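## 4. Operating rules for shared table-top cells

The rules in this section were drafted in March and revised twice before the main collection period. They cover arms mounted beside a table at which people also work, load objects and reset tasks. They do not cover mobile bases or cells behind a locked guard. Where a site already had a stricter rule of its own, the stricter rule was kept.

Two laboratories took part. The Tudberg site runs single-arm cells on carpeted office floor, with the arm base standing clear of the table. The Gromevthorpe site runs its arms on fixed benches in a former machine shop. The two sites had grown different habits over several years, and a large part of the drafting work went into finding wording that both could follow without rebuilding their cells.

### 4.1 Scope of a rule

Each rule is written as a single instruction with a named role, a trigger and a check. The roles are operator (the person controlling or supervising the arm), setter (the person who places objects) and reviewer (the person who reads the log afterward). One person may hold the operator and setter roles in the same session. The reviewer must be someone else.

A rule with no check was treated as advice and moved to the annex. This removed a number of well-meant sentences from the first draft, among them "keep the area tidy" and "use common sense near the arm." Both had been posted on the wall at Tudberg for years. Neither could be marked as met or not met by a reviewer, and reviewers given the same log disagreed on them more often than they agreed.

### 4.2 Workspace zones

The area in and near a cell is divided into three zones. Zone A is the tabletop. Zone B is the floor between the table and the arm base, together with any space the forearm can sweep through. Zone C is the remaining floor inside the marked boundary.

Task objects are allowed in Zone A only. Nothing may be set down in Zone B, including tools, drinks and bags. Cables may cross Zone C if they are fixed or lie where no person needs to step during a reset. Behind the base, cables may run without fixing provided that the arm cannot reach them in any allowed pose.

The zone limits are drawn from the reach of the arm with its largest approved gripper attached, plus a margin. Sites asked whether the margin could be reduced for slow sessions. We decided against it. Speed limits are set in software and can be changed between sessions by anyone with access, whereas the marked boundary stays where it is until a person lifts the tape.

For Zone A, the setter must leave a clear strip along the front edge of the table wide enough for a hand. Tall or fragile items should not stand directly in the path of the forearm between its rest pose and the first grasp. Figure 3 shows a table during the kind of work to which these rules apply, with the gripper low over a group of small items and a green glass bowl close to the forearm.

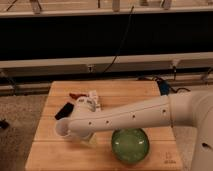 **Figure 3.** Table-top cell with mixed household objects. The arm enters from the right; the gripper is above a translucent object at left centre.

Glass is permitted under the rules, with conditions. The first draft banned it, and Gromevthorpe supported the ban. Tudberg objected on the ground that transparent and tinted objects are among the hardest for current perception methods and that a data set without them would be of limited use. The final text allows glass if it has a thick rim, has no chips, and is placed by hand with the arm paused. The operator must state the presence of glass in the session log before the first motion. A session in which glass breaks is ended, and the table is wiped down and inspected before any further work.

Clear plastic is treated separately. It does not carry the same injury risk, but it is easily missed by both the perception system and a person glancing at the table. Setters are asked to list clear containers by name in the log. The reviewer compares the list with the first recorded view of the table. If an item cannot be picked out in that view, the entry is marked "listed, not confirmed" and is kept.

### 4.3 Approach height and pause states

The gripper must not travel sideways across the table below the approach height unless it is within a declared grasp region. The default approach height is 40 mm above the tallest object in Zone A. The setter measures the tallest object at the start of the session and again whenever an object is added.

Some controllers used at Gromevthorpe cannot hold a height limit that changes during a session. In these cells the limit is fixed at the height of the tallest object in the approved object set. This costs some time on each cycle, and operators complained about it, but the complaint did not lead to a change in the rule.

Three pause states are defined:

- **Soft pause.** Motion is halted in software, and the drives stay powered. Hands are not allowed in Zone A.
- **Held pause.** Motion is halted, brakes are on, and the enabling switch is released. Hands are allowed in Zone A for placing and removing objects.
- **Stop.** Drive power is removed. Required for any work in Zone B, for gripper changes, and for retrieving an object that has fallen to the floor inside the boundary.

The distinction between soft and held pause caused the most trouble in practice. On the arm itself the two states look alike, and an operator who has stepped away and come back cannot tell them apart by looking at the links. The rules therefore require that the state be read from the controller display and spoken aloud before anyone reaches in. We considered an indicator lamp as an alternative. Lamps were fitted to the Gromevthorpe cells during a later refit and are recommended in the annex, but the spoken check was kept in both sites.

### 4.4 Object placement and reset

Objects are drawn from an approved set held at each site. Soft items such as cloth, tissue and plush are allowed and are subject to two further rules. They must not have loose threads longer than a finger's width, and they must not be placed so that they hang over the table edge. A soft item that becomes caught in a gripper is removed under Stop, never under Held pause.

Electronic items may be used as task objects only with the battery taken out. This applies to remote controls, old phones and similar handheld devices. The rule was added after a review of grip force settings at the Tudberg site, which showed that the limit in use was suitable for rigid packaging but had not been checked against sealed battery cases.

A reset begins when the operator declares the task finished or failed. The order is fixed: retract the arm above approach height, enter Held pause, speak the state, place objects, clear hands, log the layout, release. The layout does not need to match a template. Earlier practice at Gromevthorpe called for objects to be returned to taped outlines, and this was dropped - the outlines wore off, and setters spent more time with their hands in Zone A trying to match what was left of them.

### 4.5 Logging and review

Each session log holds the date, the roles, the gripper type, the object list, every pause with its state, and any departure from the rules. Free text is allowed in one field only. Times are taken from the controller clock. A log entry for a departure must name the rule by number and must be made before the next task begins.

Logs were kept on paper at Gromevthorpe and in the Henside log tool at Tudberg. The paper form was moved to the same field order on Saturday, August 25, 2018, when the cells were idle for a floor repair, and both sites have used the shared format from then on. Logs in the old paper format were not converted and are left out of the figures below.

The review sample consisted of 563 sessions. Of these, 500 were complete in all required fields. The remaining 63 lacked at least one field, most often the second height measurement described in Section 4.3. In eight sessions the reviewer found that a hand had entered Zone A under Soft pause. No contact with a moving arm was recorded in any of the eight, and all of them occurred during a reset in which a single person held both the operator and setter roles.

We do not claim that the shared format reduced the number of departures. The earlier logs are too uneven to support a comparison, and the sites differed in how willing people were to report against themselves. What can be stated is that departures are now recorded against a rule number, so that repeated departures from the same rule can be found by sorting.

### 4.6 Rules under dispute

Two rules remain open. The first is the ban on unfixed items in Zone B during Stop. Quezada (Tudberg) holds that tools must be set down somewhere during a gripper change and that the rule as written is broken each time. The proposed wording would allow a single tool tray, removed and logged before power is restored. Gromevthorpe has not accepted this, as the floor space beside its benches is too narrow for a tray.

The second is the combined operator and setter role. The findings in Section 4.5 point toward splitting the roles, but neither site has the staff to do so for every session. Sepúlveda has proposed a middle course in which the roles may be combined only when the object set contains no glass. This version is in trial at Tudberg under the direction of Fidel Quezada, and the trial logs are being reviewed at Gromevthorpe. Until both sites agree, the rule stands as printed in the annex, with the combined role allowed and marked in the log header.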